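Incidencia 786 – Se pierden las risas del público al publicar el episodio en Clernham
Abierta el 10 de mayo de 2026
Estado: resuelta

Hola, equipo de Clernham:

Os escribo otra vez, y perdonad de antemano la extensión, que ya me conocéis. Llevamos desde diciembre subiendo con vosotros el pódcast de entrevistas a cómicos que grabamos en la sala Stadham y hasta ahora estábamos encantados. El problema ha llegado con el episodio de Hubert Czarnecka, que es una conversación larga sobre cómo se escribe un monólogo y que termina con un trocito de actuación delante del público. En el archivo que subimos, la gente se ríe a gusto. En el que se escucha en la aplicación, Hubert remata el chiste, se hace un silencio de funeral y él sigue hablando tan tranquilo. ¡Pobre hombre, parece que le fue fatal y salió por la puerta grande!

Lo primero que hice fue sospechar de mí, que es lo habitual. Volví a exportar la mezcla desde Relcombe, el editor que usamos, con los mismos ajustes de siempre, y la escuché entera con auriculares. Las risas estaban. La subí de nuevo y en la aplicación volvieron a desaparecer.
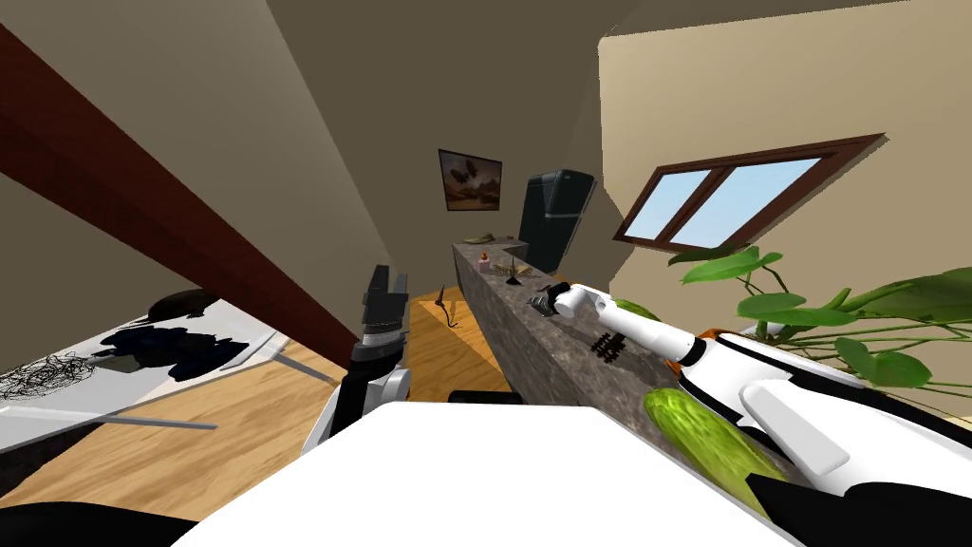 Después probé a borrar el episodio y crearlo desde cero (con todo el dolor de mi corazón, porque hay que volver a escribir las notas y los capítulos a mano). Lo mismo. También lo escuché en el navegador, en el teléfono y en el coche de mi cuñada, y en los tres sitios suena igual de triste. Así que descarto el reproductor y pienso que algo pasa en vuestro lado cuando se procesa el audio.

Un detalle que quizá os ayude: la entrevista tiene 2 pistas, voz y ambiente, y en la mezcla final el ambiente queda bastante bajo porque a nuestros oyentes les molesta que tape las palabras. El aplauso de entrada se conserva, lo que desaparece es la risa corta, la de después del remate. La del minuto 9 es la mejor para comprobarlo. 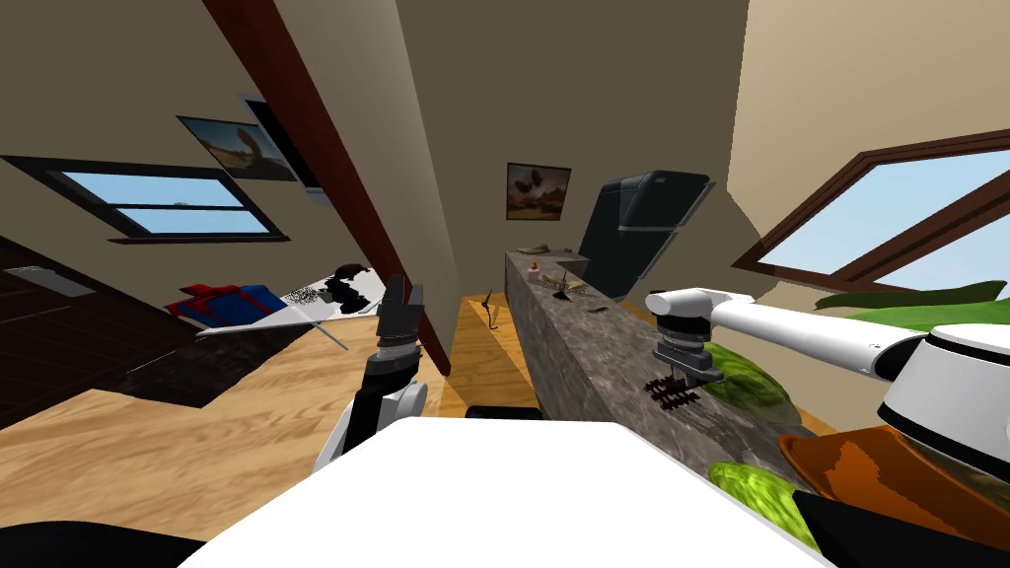

He comparado los dos archivos en Relcombe, el mío y el que se descarga de la aplicación. En el mío, entre frase y frase hay un murmullo continuo con sus picos de carcajada. En el vuestro, todo eso está recortado a ras y solo quedan las sílabas, tiesas y separadas, muy parecidas a los dientes de esa especie de peine marrón oscuro que sujeta la pinza sobre la encimera de piedra: cortos, paralelos y con hueco entre uno y otro. No soy técnica de sonido, pero a mí eso me huele a puerta de ruido demasiado entusiasta.

Un abrazo y mil gracias por la paciencia.

Respuesta de soporte

Muchas gracias por un informe tan completo, da gusto recibirlos así. Tu sospecha es buena. El filtro Krajewska, que limpia el ruido de fondo de las voces, se activa por defecto en la categoría «Entrevista», y toma las risas flojas por ruido. Para quitarlo:

Entra en Ajustes del programa > Audio > Limpieza automática.
Pon Krajewska en «Desactivado» (en tu cuenta está en nivel 5).
Guarda y pulsa «Procesar de nuevo» en el episodio. No hace falta borrarlo, así conservas notas y capítulos.

Respuesta de la usuaria

¡Han vuelto! Lo acabo de escuchar entero y en el minuto 9 se oye hasta a la señora que se ríe tarde, que es mi parte favorita. Lo único que noto es un zumbidito de la nevera del bar, pero prefiero mil veces la nevera al silencio. Podéis cerrar la incidencia – y si algún día cambiáis el ajuste por defecto para los programas con público, mejor para todos.

Incidencias relacionadas
Aplausos distorsionados al inicio del episodio
Los capítulos no aparecen en la aplicación móvil
Cómo subir una actuación en directo con pistas separadas
El volumen baja al entrar la sintonía

Comentarios

monologuista_zurdo: Me pasaba igual y ya estaba convencido de que mi material era malo. Desactivado y arreglado.

Pilar R.: ¿Sirve también para los episodios antiguos o hay que procesarlos uno a uno?

Soporte Clernham: Hola, Pilar, uno a uno de momento.

trasnochadora: En nivel 1 se salvan casi todas las risas y el aire acondicionado molesta menos, por si a alguien le sirve.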